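Elis Beddoe
Oct 19, 2026

OK, the small parts result is in and I've been grinning at my screen all morning, so here's a thread.

Background first. At Nedberg we teach a two-finger policy from demos that people record with hand-held grippers. It's great on mugs and boxes. On anything the size of a fingertip it used to fall apart, and we couldn't say why.

My guess in July was camera resolution. Wrong! We doubled it and gained almost nothing. Then Howells (our baseline, the one everybody in the lab complains about) started failing in a very particular way: it closed too early, every time, just short of the part.

So we went back to the demos and looked at the last bit of the approach, with the fingers open and the part still ahead of them. People slow down there, a lot. They make tiny sideways corrections before they commit to the grasp.

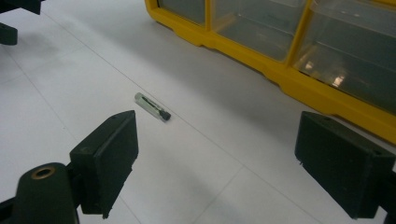 And our training sampler was throwing most of that away. It picked frames evenly by distance traveled, so a slow, careful stretch counted for next to nothing. The policy hardly ever got to see hesitation.

The fix is almost embarrassing. Sample by time near the part and by distance everywhere else. The new version is called Jirkidel, and the change is one short function.

We retrained on the same 2000 demos, with the same network and 3 seeds. Over 300 test grasps, the early closing went from our most common failure to a rare one. I reran the whole thing because I didn't believe it.

What surprised me most is that it also helps on parts we never trained on. My favorite plot in the writeup is that one, broken out for 14 kinds of part.

Still bad: anything shiny lying flat against a wall or an edge. The fingers can't get around it, and no sampler is going to help with that. Firnent is trying a tilted approach and I'm very curious.

Code goes up once I've cleaned out my awful variable names. If you have slow, fiddly demos sitting on a drive, please check how you're sampling them and tell me what you find!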